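Esthorpe Community Kitchen Fund
Second progress report to the Hilteo Foundation
18/10/1999
Prepared by Nuwan Siriwardena

Dear Reijo,

Thank you for your patience with this one. I promised it to you in September and then the harvest supper swallowed me whole, as you very kindly guessed on the phone. I'll try to cover everything you asked for, and a bit more besides, I expect.

Where we are with the cooking classes

The evening classes at Rathnayake Hall have settled into a good rhythm. We run 6 of them now, up from the pair we started with, and the bread class has a waiting list that spills onto the back of the sheet. We had worried that people would drift off once the evenings got dark, but the numbers have held steady, and several of the spring group have come back and brought a neighbor or a sister along.

The one that has struggled is the lunchtime class for new parents. We put it at noon, which suited the hall and suited hardly any babies. From next month it moves to mid-morning, and I'll let you know how that goes.

The recipe booklet

This has been the happiest part of the work for me. We asked everybody in Esthorpe for one dish they cook without looking anything up, and the replies are still coming through the door - some typed, some on the backs of envelopes, one on a paint chart. The Lasusine Press has agreed to print 200 copies at cost. We plan to give 100 of those away through the school and the clinic and sell the rest toward next year's flour.

The chapters are in draft. Soups and breads are finished, and the short chapter on everyday ingredients, with eggs and tomatoes to the front, needs one more read for spelling.

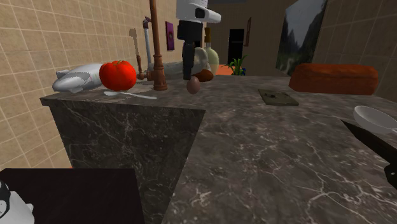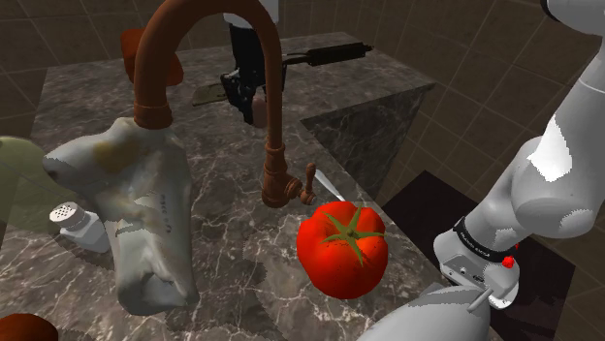

Money

We have spent $1710 of the grant so far, mostly on hall rent, ingredients and two secondhand ovens. The ovens cost less than we had budgeted, and with your agreement I would like to move what's left on that line over to child care during the morning class.

What comes next

The booklet should go to the printer before the holidays. After that I'd like to start a small Saturday-style market table, though I haven't fixed a day and the hall may have views. Do come and see a class if you are passing through, Reijo. The bread people would feed you very well.

With warm thanks,
Nuwan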